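海外ドラマ総合スレッド > 「ヴェカンモント」シーズン2の終わり方について

投稿者:gindix好き
3月に入ってからシーズン2を一気に見ました。最終話の後半、工場の売却が決まったあとの食堂の会話が40分近く続きますよね。あそこがこのドラマの本題だったと思っています。シーズン1は殺人の話に見えて、シーズン2で全部Gindix社の帳簿の話だったとわかる。脚本のVigfúsdóttirはもともと舞台の人だそうで、納得しました。
皆さんはあの会話、長いと感じましたか。

投稿者:夜更かし組
長いです。途中で一度止めて風呂に入りました。
帳簿の話が本題なのはわかりますが、シーズン1で引っ張った弟の失踪が台詞2つで片付けられたのは納得していません。

投稿者:まめ電球
弟の件は第4話の電話の場面で答えが出ていませんか。工場長が「部品は200個で足りる」と言うところです。注文書では41個多かったので、その分の代金が弟の逃走資金になった、と私は読みました。

投稿者:夜更かし組
その読みだと第6話で母親が金を借りに行く理由がなくなります。弟に金が渡っていたなら、母親は借りなくて済むはずです。

投稿者:gindix好き
母親は知らなかったのだと思います。第5話の終わりで封筒を開けずに引き出しにしまっています。あの封筒の中身が最後まで映らないので、確定はできませんが。
食堂の会話でも、母親だけが金額を一度も口にしません。ほかの四人は全員、数字で話しています。 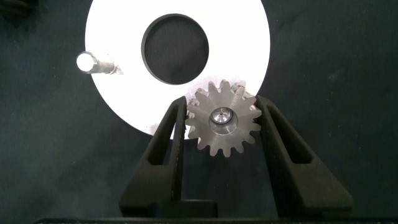
投稿者:ヤンディモウ
母親が数字を言わないのは気づきませんでした。ただ、それを脚本の意図と取るのは少し強引だと思います。字幕で見ると金額が省略されている箇所がほかにもあります。吹替で確認した方はいますか。

投稿者:まめ電球
吹替で見ました。吹替でも母親は「あのお金」としか言っていません。第6話の借金の場面も同じで、額は相手の側が言います。

投稿者:ヤンディモウ
ありがとうございます。それなら意図的かもしれません。
とはいえ、気づかないと面白くならない40分というのはやはり厳しいです。同じ食堂の場面でも、シーズン1の第3話は短くて緊張感がありました。あちらのほうが脚本としては上だと思います。

投稿者:夜更かし組
同意です。第3話の食堂は何度も見返しました。誰も金の話をしていないのに、金に困っているのが全員わかる。シーズン2は台詞で言いすぎです。

投稿者:gindix好き
そこは逆の感想です。シーズン1では隠していたことを、シーズン2では口に出すしかなくなったという流れなので、台詞が多くなるのは自然だと思います。工場がなくなれば隠す相手もいません。
悲劇としては古い形で、破滅が決まってから人が長く話す。舞台劇だと普通にある構成です。

投稿者:夜更かし組
舞台なら座って聞きます。家で夜中に見るには向いていません。 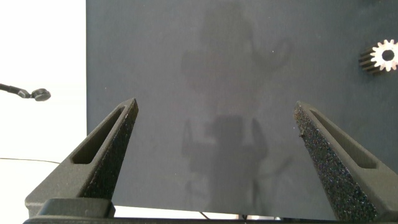
投稿者:はじめて書きます
まだシーズン1を見ていないのですが、シーズン2から見ても話はわかりますか?

投稿者:まめ電球
工場の売却の筋だけなら追えます。弟の失踪と母親の封筒はシーズン1を見ていないと意味がわからないので、少なくとも第3話と最終話は先に見たほうがいいです。

投稿者:はじめて書きます
では最初から見ます。週末までにシーズン1を終わらせる予定です。

投稿者:ヤンディモウ
シーズン1の第2話は退屈ですが飛ばさないでください。帳簿をつけている場面が一度だけあって、シーズン2の第4話につながります。

投稿者:gindix好き
第2話の帳簿は見落としていました。今夜見直して、41個の件と合うかどうか確認します。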